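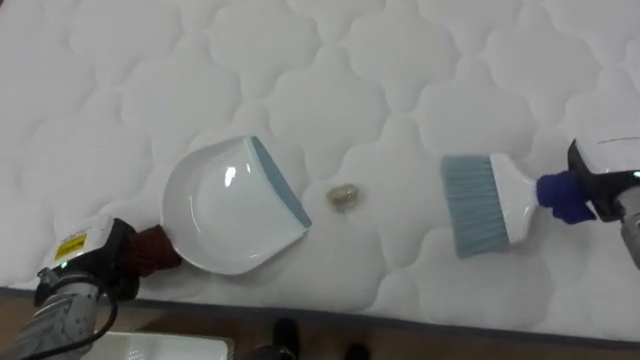

The Laltlow 619 is a handheld dustpan and brush sold for general indoor use. I bought it for one job, which is clearing bare mattresses between tenancies, and have used it for that since March. A vacuum with an upholstery head is faster over a whole bed, but it needs a socket and tends to drag a loose cover. For dry bits that can be seen, a pan is enough, provided the front edge sits down properly. On hard floors nearly any pan will do. Quilting is a stricter test: with rounded, padded cells divided by shallow stitched grooves, a crumb can sit lower than the lip of the pan, and a stiff plastic edge rides over the top of it. The rubber strip along the front of the pan is what decides whether the thing is usable on a bed.

Pan

White plastic, one moulding, with the back and sides curving up from the tray. The blue-grey lip is a straight strip. Under light hand pressure it bends enough to press a cell down slightly, and the gap at the groove closes over most of its length. It doesn't close at the corners. Anything fine should be brought in at the middle of the lip.

The inner surface is glossy. Dry crumbs slide out when the pan is tipped, and lint mostly does. Hair clings and has to be picked off. The handle is short, so the knuckles come close to the fabric when the pan is held flat. This is awkward in the centre of a double, where the arm is at full stretch, and of no consequence near the side.

Brush

The bristles are dense and finish in a flat, straight-cut edge. That suits quilting better than a rounded head, as the whole width reaches the fabric at one angle.

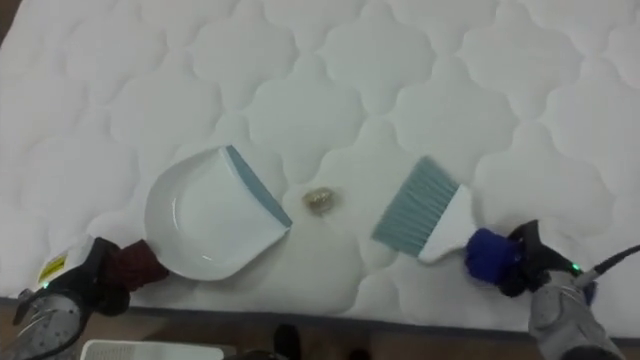 Stroke length matters more than pressure. Long strokes flick light debris across several grooves and past the pan. Short ones, no more than the width of a stitched cell, move it from one hollow to the next under control. I work from the far side towards me and finish at the piping, where grit collects against the raised edge. The brush will not lift anything trodden or pressed into the stitching. For that I use a fingernail through a cloth.

After 11 beds the bristles have kept their line. The rubber has a slight set at one end, caused by storing the pan on its lip in a cupboard. I now hang it up.

Use with a spray and cloth

Dry work comes first. Spraying before brushing turns dust into paste in the seams, and the bristles then spread it. Once the surface has been brushed I put a little cleaner on a folded cloth and wipe along the rows, then leave the bed uncovered for 6 hours with a window open. The pan should be rinsed and dried before it is used on fabric again.
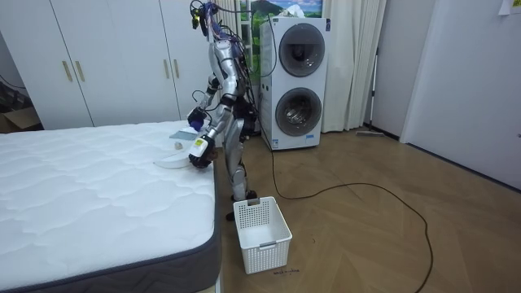 Nest Parri disagrees with the order and wrote to say that she wipes the side border before touching the top, on the grounds that the dark fabric shows every bit of lint and she would only have to do it twice. I tried it her way on one bed. The border did need a second wipe after brushing, though a quicker one. She also finds the brush too soft for woven borders, and there I agree. A damp cloth does better on the sides.

Gloves are worth wearing for the spraying stage. They are a nuisance for brushing, as a damp rubber glove leaves marks on white fabric. Mine come off and stay at the corner of the bed with the cloth until they are needed. A plastic bag held open at the edge of the mattress takes the waste directly and saves carrying a loaded pan across the room. Cloths go in the laundry basket, to be washed without softener.
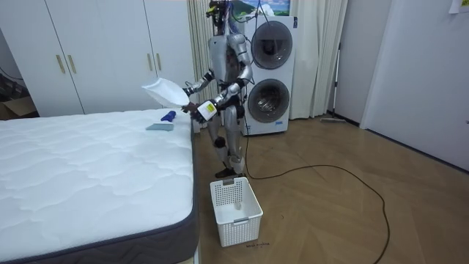
Alternatives

The Honmont pan has a deeper tray and a longer handle, and is the better buy for stairs and kitchen floors. Its lip is harder and skipped over the grooves on both mattresses I tried it on. The Wendeso set has a softer brush and no rubber edge at all, so it is only suitable for smooth covers.

Rating

4 out of 5 for quilted mattresses. The lost mark is for the corners of the lip. Spare brushes are sold separately; spare rubber strips are not, and I have asked the maker whether that will change.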